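What we're up to: teaching an arm to take PCs apart

Hello again from the Galla bench! Last time I promised you fewer charts and more hardware, so this month it's all about the disassembly set. We're collecting demonstrations of a robot pulling parts out of old desktop computers and parking them in a gray tray, and every one of those runs ends up as training data for Pluvum, our learning system.

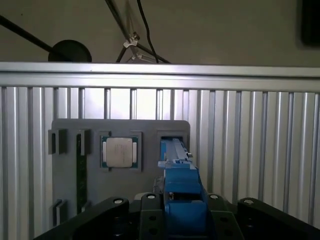
Where the count stands

We have 916 runs saved, and I've thrown out 84 more that I couldn't label with a straight face. The goal is 4,000 by February. Ximena Medina thinks we'll make it, and she's the one doing most of the driving, so I'm going with her number.

A run is one part, start to finish. I used to record whole teardowns in one go, but cutting them up afterward ate my evenings – never again.
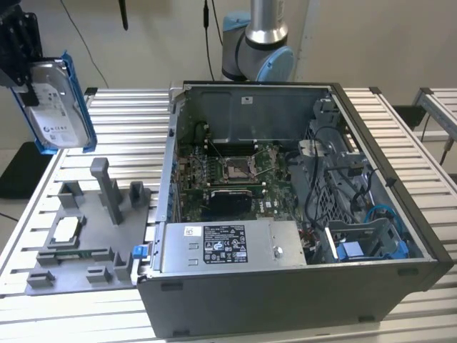 Drives are my favorite part to label, mostly for the carriers. A person squeezes the plastic and slides the thing out without a thought, and the arm has to learn where to squeeze. It helps that the carrier is blue and the one in the gripper stands out so well against all that gray, though I do worry Pluvum will decide that blue means "grab me." So Hòa Khổng is hunting for machines with other colors inside. If you have any in the garage, please write to us!

We also changed how we start each run. Ximena now begins from 8 different arm poses, picked by a little script, and the early results look a lot less stiff.

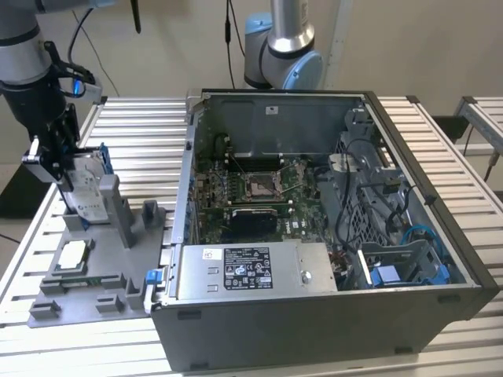 She also leaves her small corrections in. If she comes down a bit off and has to nudge over, that stays in the recording, and I tag the nudge. I want the model to see what recovering looks like, and a perfect run teaches it very little about that.

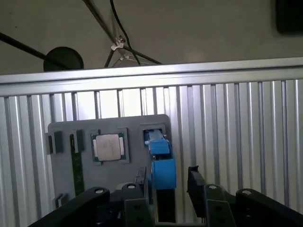
Labeling the wrist views is slower going, and I've had to rewrite my own rules twice. The big question was what to do when the robot's own hardware gets in the way. Take the memory module in its slot: the top end is easy to see, and the lower end goes behind the left bracket. I mark only the part I can see and add a "hidden" flag, and the side camera gets its own separate label. Hòa wanted me to guess the full outline. We argued about it over lunch and I won, for now.

Next month I'll write up the labeling rules properly, and Hòa has promised a few paragraphs on how the tray was designed.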